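Der Ärmel, ein Nachruf zu Lebzeiten

24. Juni 2025
Kategorie: Angezogenes und Abgelegtes
Drucken | Artikel per E-Mail versenden

Seit einer Woche liegt mein schwarzer Pullover über der Stuhllehne und wartet auf ein Urteil. Draußen sind Temperaturen, bei denen kein vernünftiger Mensch über Wolle nachdenkt, aber die Motten denken das ganze Jahr über Wolle nach, und irgendwer muss dagegenhalten. Also räume ich im Juni den Winterschrank aus. Meine Mutter hat das auch immer im Juni gemacht, mit Lavendelsäckchen und einer Miene, als ginge es um Erbfolge.

Der Pullover ist von Corncombe, Modell Messina, und hat 136 Euro gekostet. Ich weiß das so genau, weil ich den Bon aufgehoben habe, in der irrigen Annahme, ein Bon ändere etwas. Das Modell heißt nach einer Stadt, in der man meines Wissens eher selten einen dicken schwarzen Pullover braucht. Im Etikett steht 100 % Schurwolle, darunter kommen sieben Pflegesymbole, von denen ich drei erkenne und eines für ein durchgestrichenes Aquarium halte.

Am Rumpf ist nichts auszusetzen. Der Kragen sitzt, der Rücken sitzt, unter den Armen spannt es ein bisschen, was ich großzügig dem Pullover anlaste. Das Problem sind die Ärmel. Sie sind im Lauf der Zeit länger geworden, und zwar nicht gleichmäßig, der linke hat einen klaren Vorsprung. Ich schreibe mit rechts und trage Taschen rechts, eigentlich müsste also der rechte führen. Ich habe darüber beim Zähneputzen mehrfach nachgedacht und bin zu keinem Ergebnis gekommen, außer dass man mit langen Ärmeln besser nicht Zähne putzt.

Es gibt eine Denkschule, die zu lange Ärmel gemütlich findet. In der Werbung umklammern diese Leute mit halb verschwundenen Händen einen Becher und schauen auf einen See. Ich habe keinen See. Ich habe eine Spüle, und ein Ärmel, der über den Handballen rutscht, ist an einer Spüle ein Docht. Dazu kommt die Butter. Wer einmal quer über den Frühstückstisch nach der Marmelade gegriffen hat, weiß, wo das Bündchen unterwegs Station macht.

Die naheliegende Lösung heißt Hochschieben. Hochgeschoben hält der Ärmel ungefähr einen halben Gedanken lang, dann kommt er zurück. Umkrempeln hält besser, erzeugt aber am Unterarm einen Wulst, mit dem man in keinen Mantel mehr kommt, oder jedenfalls nicht wieder heraus. Ich habe es auch mit Ärmelhaltern versucht, diesen Metallbändern, wie sie in Filmen die Buchhalter tragen. Bestellt bei Huro, wo sie unter »Herrenaccessoires, sonstige« liefen. Damit sehe ich aus, als würde ich gleich jemandem den Kredit verweigern.

Vor zwei Wochen war ich dann bei Guido Lombardi. Guido hat die Änderungsschneiderei hinter der Apotheke und eine Art, Kleidungsstücke hochzuheben, bei der man sich sofort für deren Vorleben schämt. Er zog am linken Ärmel, er zog am rechten Ärmel, dann sah er mich an.

»Aufgehängt?«

Ich gab zu, den Pullover nach dem Waschen aufgehängt zu haben. Auf einem Bügel, nass, im Bad, über der Wanne. Guido legte ihn hin wie ein Arzt das Röntgenbild.

Nasse Wolle ist schwer, und was schwer ist, will nach unten, und unten ist beim hängenden Pullover eben der Ärmel. Man trocknet liegend, auf einem Handtuch, und man zieht das Stück dabei sanft in die Form, die es haben soll. Das weiß offenbar jeder. Meine Nachbarin wusste es, die Frau in der Apotheke wusste es auch, sie hatte durch die offene Tür mitgehört. Das Symbol steht übrigens auf dem Etikett, ich hatte es für einen Briefumschlag gehalten.

Kürzen kann man so einen Ärmel durchaus. Man trennt das Bündchen ab, nimmt oben etwas weg und setzt es wieder an. Guido macht das, aber er macht es ungern, und er nannte einen Preis, in dem die Ungernheit enthalten war. Das Bündchen ist nämlich der Teil, auf den es ankommt. Rippenstrick zieht sich von selbst zusammen, rechte Maschen, linke Maschen, immer abwechselnd, und was sich zusammenzieht, bleibt am Handgelenk, wo es hingehört. Leiert es aus, hängt vorne nur noch ein Trichter. Ich habe seitdem angefangen, anderen Leuten auf die Handgelenke zu schauen, im Bus, an der Kasse. Es wird bemerkt.

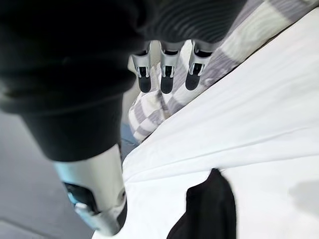 Schwarz, faltig, mit gerippter Partie gleich über den Fingern.

Guidos Gegenvorschlag war umsonst: noch einmal waschen, lauwarm, mit Wollwaschmittel, und dann die Ärmel im liegenden Zustand zusammenschieben wie eine Ziehharmonika. Zwei Tage in Ruhe lassen. Nicht hingehen, nicht daran zupfen. Ich habe mir dafür eine Flasche Gutar gekauft, weil die im Regal am weitesten vorne stand, und bin am selben Abend viermal hingegangen und habe gezupft.

Der rechte Ärmel ist jetzt tadellos. Der linke ist auch kürzer geworden, aber auf eine eigensinnige Weise, er hat am Ellbogen eine Beule, als säße dort noch jemand drin. Ob man das tragen kann, ist eine Frage des Selbstbewusstseins oder der Jacke darüber. Meine Frau sagt, es falle nicht auf, und schaut dabei auf den Ellbogen.

Bis Oktober kommt er in die Kiste, gefaltet, mit Zedernholz. Die Strickjacke, die darunter lag, hat übrigens ein Loch. Sie bringe ich nächste Woche zu Guido, wenn ich mich traue.

Drucken | Artikel per E-Mail versenden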